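# Props for a kitchen manipulation bench: the Astley kit, reviewed by the person who signs for things

Anyone who has put together a budget for a robot arm knows how the meeting goes. The arm is a line with a lot of digits in it, everyone nods, and the line passes. Then you reach the row marked "miscellaneous kitchen items" and the room wakes up. Why do we need plates? Don't we have plates?

We do have plates. They live in the break room in Busville and they belong, spiritually, to whoever last failed to wash them. I wanted a set that would stay on the bench, so in April I ordered the Astley household prop kit through Lillis, our usual supplier, for $721. The other quote, from McKinnon, was cheaper until you added shipping, at which point it became a cautionary tale.

The kit covers what a manipulation group reaches for first: plates with a rack, mugs with a tree, pretend vegetables, a basket to put them in. We added our own drawer box, which has the kind of looped metal handle that grippers seem to enjoy. 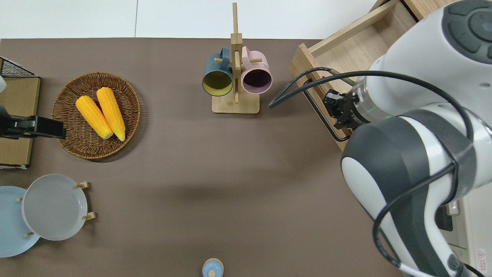
My main worry at the planning stage was consistency. If you're going to repeat a task a few hundred times, you want the mug you break in week three to be replaceable by the same mug in week four. Astley sells every piece separately, and I ordered a spare pink mug as a test. It came in 14 days and matched. The single-mug price suggests it was flown in on its own seat, so buy your spares with the kit, where they cost far less.

The mug tree is the piece I'd keep if they took everything else back. It has a square base, it stands where you put it, and the pegs leave enough room for a gripper to make its mistakes in private. The plate rack is good too, though I'd call its fit relaxed. Plates lean. If your plan assumes a plate stands perfectly straight, the rack will correct your plan.

The corn is corn. Two cobs, very yellow, with more commitment to the role than I expected. They roll if you leave them on a bare table, so let them have the basket.

Now the complaints. The packing list was a photocopy of a photocopy, and I matched parts to line items mostly by faith. The kit also has no storage of its own, so plan on buying a crate. Ours cost $172 with the divided insert, which I entered under "safety" and would enter there again.

And measure your table first! I didn't. Between the props, the drawer box and the reach of the arm, we used up the surface a lot sooner than the floor plan promised, and a bigger table is a much harder thing to slip into a budget than a mug.

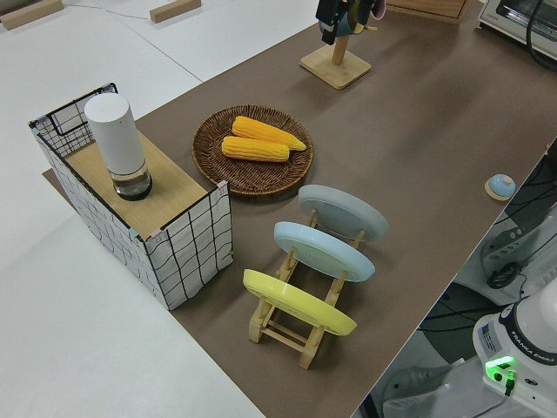

**Could you just buy all this at a discount store?**

For a demo or a short student project, go ahead and save the money. For anything you'll still be running next year, pay for parts you can reorder, and put the item codes in your purchase file on the day the box arrives.

A few notes for whoever is filling out the form:

- Ask Lillis for an itemized quote. The default is one lump sum, and our purchasing office sent it back.
- Order 2 of any mug you plan to use every day.
- Budget the crate and the table along with the kit.
- Keep the props on a separate request from the arm. Ours sat in the same approval queue as the arm for weeks, waiting on a signature that had no interest in crockery.

Four stars out of five. The missing one is for the packing list, and I'll hand it over if they ever find the original.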